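Shopping centre assault: what we know and how to help

Police are asking for witnesses after a man was assaulted outside the Madengate shopping centre on Friday evening. The 56-year-old had words with two men over a parking spot near the loading bay on Clamlow Street. He was pushed to the ground and kicked before the pair left on foot toward the train station. He was treated in hospital for a broken wrist and has gone home.

Senior Constable Gerrit Hendriks said the car park was busy at the time and several people would have walked past. Officers have collected footage from the Wibisono pharmacy and from two buses.

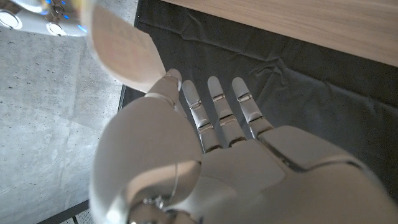

Do I need to have seen the whole thing to make a statement?

Short statements are useful too. If you saw the men arrive, heard the argument or noticed which way they went, tell the front counter and an officer will call you back. It usually takes less than half an hour.

Dashcam footage is also wanted from anyone who parked on levels one or two between 5 pm and 7 pm. Please don't edit or rename the file. Many cameras record over old clips within days, so take the card out now if you can.
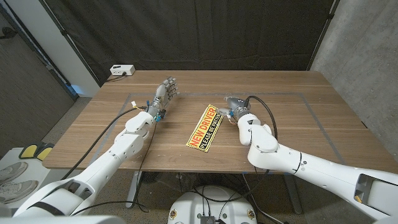

Madengate Community Policing Team

The centre has agreed to keep a guard at the loading bay entrance until 10 pm on trading nights. Lighting along the Clamlow Street side is being checked, and 50 lamps will be replaced in February.

Tineke Michiels from the team will be at the information desk outside Flikora on Friday from 4 pm to talk about parking disputes and personal safety. No booking needed. If someone becomes aggressive over a spot, stay in your car, lock the doors and drive to another level. Call triple zero if you are threatened.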